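Does a quilted mat under the dish towel do anything?

Posted by Ye-seo Yoo in Kitchen & Cleaning, 04/04/2025
402 views

My sister-in-law swears by the quilted drying mats and gave me a white one from Jelwood. I have been drying glasses on a folded towel for as long as I've had a kitchen and I don't see what the mat adds. The label says the stitched channels "lift moisture away." Lift it where? The water still has to sit in something.

I now have the towel on top of the mat, and that seems silly to me, two layers doing one job. I also don't want to ruin the orange counter underneath, which marks if you look at it wrong. Do I need both? And how do you wash the mat without it going lumpy? I've read three different answers and they all sounded like they came from people selling mats.

Vaughn Obi
71 helpful votes

I had the same doubts and still have most of them. The channels are stitching. They hold the padding in place so it doesn't slide to one end in the wash. Maybe a little air gets under a glass rim, but a towel with a few folds in it does that too.

Where a mat does earn its space is thickness. A single towel soaks through and then you have a wet towel lying on your counter, and a colored counter with a dull finish will show the ring. Padding takes longer to soak through. That's all I'd give it.

So use one or the other. If the towel stays on top, the mat underneath never gets any air and you'll smell it by the end of June. Mine looked like this before I gave up on the pairing, towel bunched in the corner and the mat's edge running straight across the orange.

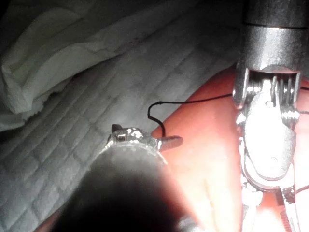
Washing it

Warm water, no fabric softener. Softener leaves a coating and the mat stops soaking anything up, and I suspect that's behind half the complaints about these. Press the water out flat, don't wring. Hang it over a rail and turn it once. I wouldn't put it in the dryer on high no matter what the tag says. If the hem on your towel has started to fray, wash that separately or you'll be picking threads out of the quilting.

Mal-soon Yang
2 helpful votes

just get a rack

Gil-soo Lim
40 helpful votes

I disagree with Vaughn about warm water. I've washed mine hot for years and the padding is fine. It did shrink a bit the first time, so if yours has to fit a certain spot, go cooler.

I'd be careful with the "antibacterial" ones. I bought a Veloso with that printed on the sleeve and it went sour as fast as the plain one. Drying it out between uses is what matters, and you can do that with a cheap mat.

On the counter, lift the mat every night and wipe under it. I wouldn't trust any fabric to keep a surface dry if it stays down all week.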